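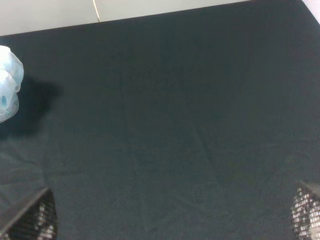 When a minister crosses a border and speaks to the other side's press, the words chosen are rarely the words used at home, and the gap between the two is where we found the richest material in the whole study. The 200 statements in our collection all concern the shared management of the Privari river, which both governments say they support. Read quickly, they agree with one another so well that a reader could wonder why talks have gone on for so long. Read closely, small differences begin to show. A dark grey cloth laid over a table can pass for flat at a glance, yet the one in Figure 1 has long, soft creases running diagonally from near the middle and others fanning out from it, low in contrast and easy to miss. We kept coming back to that kind of surface while coding the interviews. Agreement on the river is real, and it is also rumpled, and the method set out in the previous section was built to pick up the shallow folds as well as the deep ones.

4.1 Home press and foreign press

Of the 200 statements, 80 were given to outlets on the speaker's own side of the border and the rest to outlets on the other side or to third-country agencies. We had expected speakers to be more guarded abroad. The opposite pattern came through, and it came through strongly enough that we went back and coded the foreign set a second time with the outlet names hidden. The result held.

Speakers from the Pekel side were noticeably warmer when talking to the Skalano press. They praised the other country's engineers, its schools, its record of keeping dams in good repair. They used "neighbours" and "our shared river" where at home they used "the upstream party" or simply "they". Praise of this kind is often dismissed in the literature as good manners. We think it deserves far more attention. A politician who has praised a neighbour's engineers in that neighbour's leading newspaper has made it harder to reject those engineers' figures a month later, and in several cases in our collection the same speaker was reminded of the earlier praise during a follow-up interview.

Speakers from the Skalano side did something different, and to our minds even more interesting. Their warmth was steady across both kinds of outlet, but the subject changed. At home they talked about water. Across the border they talked about roads, markets and seasonal workers, with water brought in near the end, if at all. One possible reading is that they were avoiding the hard topic. A second, which we prefer, is that they were widening it: the river was being placed among other things the two sides already do together without much trouble.

4.2 Who is meant by "we"

The word "we" gave us a great deal of work and a great deal of pleasure. Each use was placed on a scale with five points, running from the speaker's own office at one end to the people of both countries at the other. Two coders worked separately and then compared notes. Most disagreements concerned the middle of the scale, where "we" could mean a government or the public it serves, and many of these were settled only by going back to the recording and listening for stress.

In home outlets, "we" sat mostly at the government end. In foreign outlets it moved outwards, and it tended to move during the interview itself. A typical speaker opened with the narrow sense, answered two or three questions about treaty terms, and had slid to the widest sense by the time the talk turned to drought. Drought seems to pull the word outwards more than any other subject. Flooding does not, which surprised us: in passages on flooding, the speaker's "we" stayed close to home and "they" came back at once, usually with a complaint about late warnings attached.

This matters for anyone who works from printed quotations alone. Newspapers on both sides liked to quote from the later part of an interview, where the broad "we" is found, and the narrower openings were often dropped. A study built only on what was printed would conclude that the two governments were closer than they were. Having the full recordings changed our picture a good deal, and we would urge others to ask editors for them. In our experience editors were generous, often more so than the ministries.

4.3 The Eide talks as a test

The round held at Eide in May gave us a chance to see these patterns under pressure. The agenda was narrow: who pays for the gauges along the lowest 100 kilometres of the river, and who may read them. Both delegations gave daily briefings to a mixed press room, so that home and foreign reporters heard the same words at the same time.

With the two audiences in one room, the gap described in 4.1 closed almost completely. Praise became rarer. So did complaint. Speakers fell back on set phrases, and the coders found this the dullest part of the collection and the hardest to score. Yet the side interviews given on the same evenings brought the old differences straight back, sometimes within an hour of the briefing. The Pekel delegation was again warmest in the Skalano press, and the Skalano delegation again wanted to talk about roads.

We do not claim that the side interviews moved the talks. The shared reading of the gauges was agreed on the last day and the question of cost was put off, and nothing in our material can show why. What the material does show is that officials kept two ways of speaking ready and could switch between them with ease, and that reporters on both sides knew it and planned their questions to suit. Several reporters saved their drought questions for the evening. We return to the part played by reporters in Section 5, where the order of questions is looked at for the full set.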